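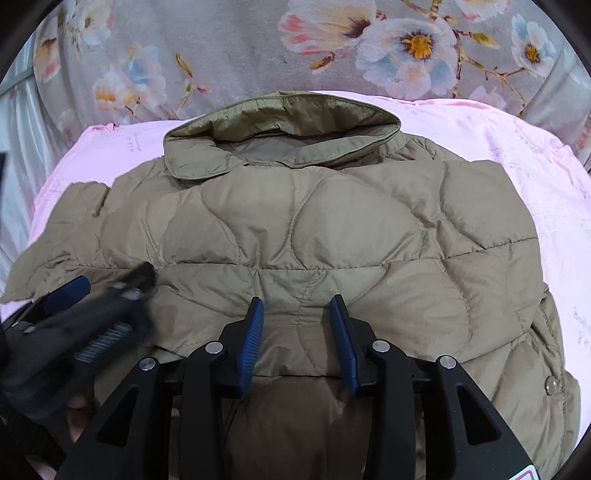
Onion quilting

Onion quilting is a pattern of stitching used on padded jackets, vests and liners, in which wavy seams meet and part to leave rounded, bulb-shaped pockets of filling. It is most often seen on light down jackets with a nylon shell and a folded or stand-up collar, fastened with snaps. Khaki, olive and black are common colors.

Origin

The pattern is usually said to come from military jacket liners, and sellers repeat this freely. Few of them cite anything. Liners of this kind were certainly made with wavy seams, but so were bed covers and housecoats, and the route from one to the other has never been properly traced. Kevin Phelan, in a short survey of quilted clothing, lists 2 rival accounts and accepts neither.

Claimed benefits

Makers claim that curved seams hold down in place better than straight ones and leave fewer cold lines across the back. The first claim is plausible for small pockets, though pocket size probably matters more than shape. The second is doubtful. Any seam sewn straight through shell and lining presses the filling flat, whichever way it bends. A catalog from the outdoor firm Hegarty described its onion-quilted jacket as 72 percent warmer than a plain one, without saying how warmth was measured or what the plain jacket was filled with.

Folding and storage

Down jackets are commonly folded face down, with the sleeves brought in across the back and the body turned up toward the collar. Advice against folding along a seam is widespread and poorly supported. Long storage under pressure is a better-founded worry, as crushed down can be slow to regain its loft. Shiny nylon slides against itself, so a folded jacket tends to open again unless it is rolled or put in a bag.

See also

Box quilting
Channel quilting
Snap fastener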